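### 4.3 Grasp loss during cube transfer

The most common fault in the second block of trials was loss of grip on the puzzle cube during transfer. The task was the same as in Section 4.1: the right hand picks the cube up from the black base plate, carries it to the left side of the table, and sets it down. Of the 685 transfers attempted at the Tetden site, most ended without incident. The ones that failed did so in nearly the same way, which made the cause easier to trace than the arm stalls described in Section 4.2.

In a typical failure, the fingers closed, the controller reported a stable grasp, and the arm began to lift. The cube then turned slowly between the thumb and the opposing fingers until one corner pointed down. The grasp monitor did not flag this. It checks motor current only, and the current stayed inside the allowed band until the cube left the hand. On two occasions the cube fell on the far side of the table and the arm completed the rest of the motion with nothing in its grip.

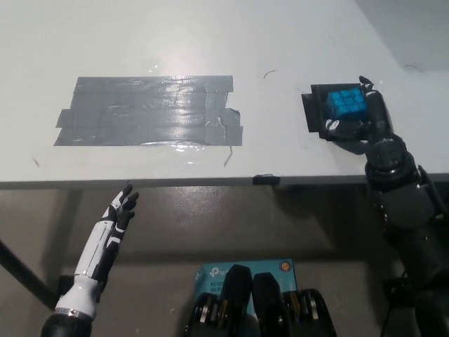 We first suspected the fingertips. Wear on the tip covers had caused slipping in earlier work with the Kirnon gripper, so all covers on the right hand were replaced and a further 200 transfers were run. The failure rate did not change in any way we could measure. We then looked at the cube. A puzzle cube is a poor test object in one respect – its layers can turn. When the thumb pressed on one layer and the fingers on another, the layers shifted against each other and the contact points moved with them. The controller had no model of this. It treated the cube as a single rigid block.

Figure 6. Right-hand grasp on the blue cube at the base plate, seen from the head camera.

The glossy faces added a second problem. Under the overhead light, the pose estimate sometimes jumped by several millimeters between one reading and the next. The planner used whichever reading came last before the hand closed. A small error at this point was enough to place the thumb across the line between two layers, and these were the grasps that later failed. Reflections from the duct tape on the tabletop were checked as a possible source of the same error, but the logs gave no clear answer.

Two changes were made. The pose estimate is now averaged over 300 milliseconds before the hand closes, and a grasp is rejected if the thumb target lies too near a layer line. The grasp monitor was also given a second check based on finger joint angles. If any joint moves more than a set amount after the lift begins, the arm stops and lowers the cube straight down.

The stop rule raised a safety matter of its own. In the first version, written for the Bemon controller, the arm lowered at full speed, and the knuckles struck the tabletop during testing. The hand was not damaged. The lowering speed was cut and a contact limit added before any further runs. We recommend that recovery motions be tested at reduced speed in the same way as primary motions – they are used less often, and their faults can stay hidden for longer.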